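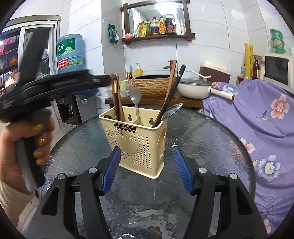 Rules for collecting in kitchens with hand-held grippers?

We're writing the house rules for people who go into kitchens with hand-held grippers and record utensil tasks (chopsticks and spoons in and out of a holder, mostly). Dinstead has a safety sheet for arms on a bench but it says nothing about this. What do you put in yours? Mainly hygiene and what counts as a good take.

kullell_ops

Ours is 2 pages. The parts that matter:

Wipe the finger pads before the first take and whenever they touch food or the floor. Anything the pads have gripped gets washed before someone eats with it. Push sleeves above the wrist. Keep glass tabletops clear of anything you aren't using, and set things down on glass - no dropping from height.

For takes, start with both grippers in view and still. Don't fix a slip with your bare hand. If you have to, stop and mark the take as failed, but keep it. We had 861 takes last round and threw out 40 for hands in the wrong place.

obura40

Get written permission for the room as well as the person. Labels and papers in the background count.

sidus_bench

Agree with the first reply, except I'd let people rest more. Ours stop after 820 seconds of gripping. Thumbs get sore and the takes get sloppy. Also check the screws on the fingers every morning, ours work loose.

mara820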